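Teaching by demonstration

Teaching by demonstration is a way of programming a robot in which a person carries out the task through the robot's own body, and the recorded movements are used to train a control program. It differs from conventional programming, where each position is written out in advance. The method is used mostly for handling work in which objects do not lie in the same place each time, such as sorting, folding and dishwashing.

Methods

Two forms are common. In hand guiding, also called kinaesthetic teaching, the operator takes hold of the arm and moves it directly while the joint motors offer little resistance. In remote control, or teleoperation, the operator moves a separate input device, often a smaller copy of the arm, and the robot follows. Hand guiding needs less equipment, but the operator's hands may enter the camera view. Remote control keeps the operator at a distance and allows two arms to be driven at once.
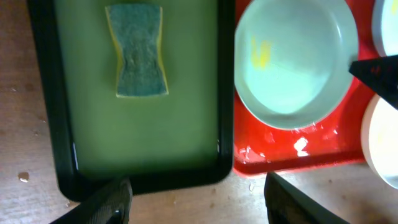 Camera placement has a strong effect on what can be learned. A wrist camera moves with the gripper and gives a close view of the contact area, so that the gap between the fingers and the object can be judged. It sees little else. In a dish-handling task, a wrist view may take in the sponge on its tray and one whole tray edge while the bowl next to it runs out of view, and glare on a glossy red tray can hide detail near the rim of a dish. Small drops of liquid add further bright points. Recordings from the wrist are therefore usually paired with those of a fixed or head-mounted camera.

Recording

A single demonstration is called an episode. Each episode stores the joint positions, the gripper opening and all camera streams against a common clock. The Clunura dish set, compiled by Dorota Pietrzak and Hanna Czerwiński, contains 244 episodes, of which 201 were kept after review. The remainder were rejected for dropped frames or for long pauses by the operator.
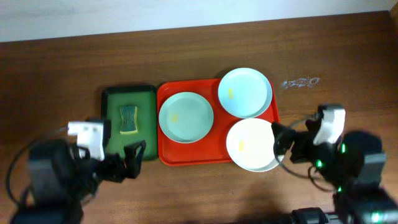 Between episodes the objects are moved by small amounts. If the starting layout never changes, the trained program tends to repeat one path and fails when a plate is shifted. The Clunura set used 12 starting layouts, with one further layout held back for testing.

Limitations

The trained program copies the faults of the operator as well as the skill. Hesitation, needless regrasping and uneven speed all appear in its output. Force is a further difficulty, as many remote control systems do not return any sense of touch, and operators may press too hard on thin rims.

See also: Osus controller; Rosser arm; Zunar format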